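Jenen ladder reset - who's in for Tuesday?

tahsin_mridha
Finally cracked the top 50 on the Bretavbridge server!! 1301 points, and I spent most of last season stuck in the mud.

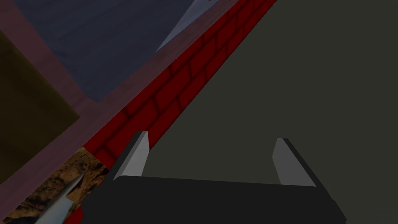
Grey gripper fingers, black palm

Anyway, is the guild raid still on for Tuesday? I've got 28 keys saved and I'm itching to use them.

kamdale_kid
Congrats! Raid's on, 8pm server time. Don't burn your keys on the first gate though, the drops are rubbish until gate 5.

tharushi.m
Disagree, gate 2 has been brilliant for me since the October patch. Got two Wijesinghe shields in one evening - I was shouting at the screen!

kamdale_kid
Two shields is luck. I did 103 runs of gate 2 and got one.

tharushi.m
Were you running with a healer? We clear it so much faster that way, so you get loads more goes in before the timer ends.

kamdale_kid
No healer, fair enough. Still think gate 5 is better value per key.

tahsin_mridha
Could split them? Half on 2, half on 5. I'd love a shield but I need stones as well.

tharushi.m
Works for me, I'll bring my healer :) Invite me when you're on.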